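Home | Reviews | Party & Gifting | Contact
September - by Brahim Solaui Slaoui

Pirnel floral gift bags, pack of 17

I go through a silly number of gift bags every fall, what with my nieces and the neighbors' kids all having birthdays at once, so when the Pirnel ones came up at Fasero I bought a pack and have been filling them happily ever since.

It's a plain white paper bag with pastel flowers over the lower half, purple and pink with green leaves, and it looks pretty without shouting. The thin rope handles sit nicely in the hand - I carried one all the way to my sister's with no trouble. It stands up by itself too, so you can drop in the treats (mine get Fox's candy and a packet or two of nuts) without an extra pair of hands.
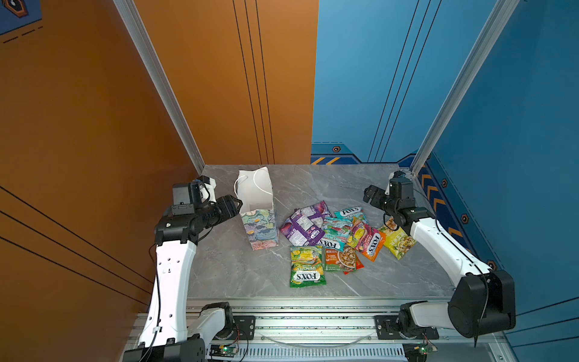

Would I buy them again?

Oh, gladly! I only wish they came with tags.

Comments (3)

Uria: Do the handles hold up with a jar of jam?

Brahim Slaoui: A small one, yes!

Shehata: Got mine last week, so sweet.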